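Ongart's councillors should stop changing parties between elections

In May, two members of Ongart council left the Breltia Union and joined the party they had campaigned against. Neither has offered to stand again. One of them won her seat by 62 votes, and 1,647 people turned out in that ward.

I don't object to a politician changing their mind. Voters in Grarinmont chose a name and a programme together, and they now have only the name. A by-election within eight weeks would settle it.

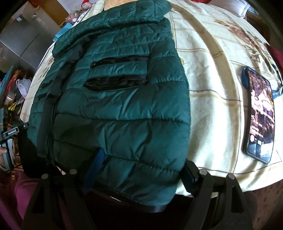 A green quilted jacket laid out on a bed.

The council should write that rule into its standing orders before the next budget vote.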